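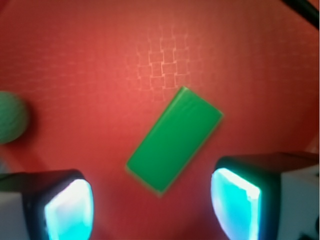 Bodero to change recycling sort rules for rigid plastics in October

Bodero will stop accepting mixed rigid plastics in its curbside carts in October and will move the material to a separate drop-off stream, the town's public works office said in a notice to residents.

The change covers toys, storage tubs, plant pots, buckets and other hard plastic items that are not bottles, jugs or food tubs. Under the current rules these items may go in the cart as long as they fit with the lid closed. After the change they will be treated as contamination, and carts that contain them may be tagged and left.

Mihret Sisay, who manages solid waste contracts for the town, said the sorting plant at Lunde was designed for containers and paper and has no line for bulky or solid pieces. Containers are flattened on the way in and separated by optical sorters. Solid pieces do not flatten. They tend to travel with the glass fraction or lodge in the disc screens, and the line has to be stopped to clear them.

The plant logged 136 unplanned stops on the container line over the last contract year. Sisay said rigid plastics were the recorded cause in most of them, followed by hoses and electrical cord. Average downtime per stop was not published in the notice.

The plant took in 1,510 tons of cart material from Bodero over the same period. Of that, 245 tons were rejected after sorting and sent to landfill at the town's expense. The rejected tonnage includes food waste and wet paper as well as rigid plastics, and the notice does not break it down by type.

Color is a secondary problem. Bottle and jug plastics are sold in clear, natural and mixed color grades, and buyers publish limits for each. Toys and household goods are often made of strongly pigmented resin, and many carry no resin code at all. A single item may also combine two or more plastics with metal screws or springs. Drundard, the company that operates the Lunde plant, grades such loads as mixed residue, for which it currently has no buyer.

The separate stream will be collected at the Jesent Road transfer station, where two roll-off containers will be placed next to the scrap metal bay. One is for items marked with resin code 2 or 5. The other is for unmarked items and mixed pieces. Material from the first container will be baled and sold. Material from the second will be shredded and tested in batches, and the town has not committed to recycling all of it.

Residents will need to remove batteries, cords and any metal parts that come off with ordinary hand tools. Foam, vinyl, garden hose and film plastic will not be accepted in either container. Items do not have to be washed but must be free of soil and food. There is no charge for household loads up to the size of a pickup bed. Contractors and landlords will be charged by weight at the existing gate rate.

The transfer station is open daily except Sunday.

Getachew Zeleke, the operations supervisor at Jesent Road, said a trial with one container last spring drew 715 loads. Most were small enough to be carried by hand from a car. Plant pots and storage bins made up the largest share by volume. The main sorting error was film plastic left inside bins, and signs at the new containers will list it first.

Items in good condition can still be left at the reuse shed, which accepts toys, building blocks and kitchenware during station hours. Staff may turn away sets with broken parts.

New cart labels will be mailed with the next water bill. Carts with rigid plastics in them will receive a warning tag for the first two pickups after the change takes effect and will be left unemptied from the third. The list of accepted containers, paper, cardboard and metal cans is unchanged.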